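The **Berkwood Household Handling Course** is a one-semester robotics class taught at Lernstead Technical College. Students use hand-held grippers to carry out ordinary table tasks, record what they do, and use the recordings to train a robot arm. The course carries the number 226 in the college catalog and is open to second-year students. It takes its name from Berkwood Hall, the building where it meets.

## History

The course grew out of a student project called Mundero, which set out to build a low-cost arm for clearing dishes. The arm worked poorly, but the hand-held gripper made to test its fingers was easy to use, and students in other classes began borrowing it. The college turned the project into an elective and kept the gripper as its main tool. Early sections shared a single gripper among the whole class. Later sections were split into teams, each with its own.

The name Mundero is still used for the software that lines up the recordings and cuts them into separate attempts.

## Equipment

The standard gripper is known as the Mikuš pattern, after the workshop that drew up the first set of plans. It has two black fingers driven by a linkage, with dark foam pads on the inner faces. Students assemble the grippers themselves in the first weeks of the term. The pads are treated as spare parts and are changed when a team finds that its grip has become uneven.

A camera on the gripper looks out past the fingers, so the view shows the pads and whatever lies between and beyond them. Teams are taught to keep both fingers in view through the whole attempt. A recording in which one finger leaves the picture for long is normally thrown out.

Objects are bought from household stores. The list favors items that are hard for a simple gripper to deal with, such as soft cloth, thin rims and containers with holes in the sides.

## Coursework

The term is divided into three blocks. The first covers assembly and calibration. The second is given over to recording, and the third to training and testing. Most of the working hours fall in the second block, when teams repeat a task many times with small changes in where the objects start.
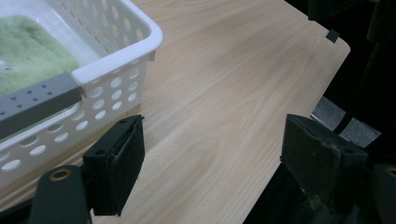
*This page was last changed on June 13, 2023.*

Basket work is one of the set tasks. It uses a white plastic basket with perforated walls, placed near one side of a table with a wood-grain top. A soft green item goes in the basket, and a gray bar with rows of small dark dots is laid across the near side. The open part of the table is left as working space for the gripper.

The task is harder than it looks to new students. The rim gives the fingers something to close on, but an approach at the wrong angle pushes the basket across the table. Soft items fold when gripped and may catch on the rim on the way out. Teams write down the cause of each failed attempt — slip, collision or missed grasp — and these notes are handed in with the recordings.

## Assessment

Each team must submit 925 usable attempts by the end of the second block. Attempts are checked by another team before they count. The largest set accepted so far held 935, after which the course stopped giving extra credit for going over the required number.

The final test is held in November. A robot arm trained on the team's recordings is given nine tries at one of the set tasks, and the team may not touch the table once a try has begun. The test makes up less of the grade than the written report, so a team whose arm does badly can still pass. Reports are expected to explain the failures in detail.

## Related activities

A student club meets in the same building and uses the older grippers. It runs an open evening each term where visitors can try the basket task by hand. Some of the club's members have gone on to help run the class as lab assistants.

## See also

- Mundero (software)
- Mikuš pattern gripper
- Lernstead Technical College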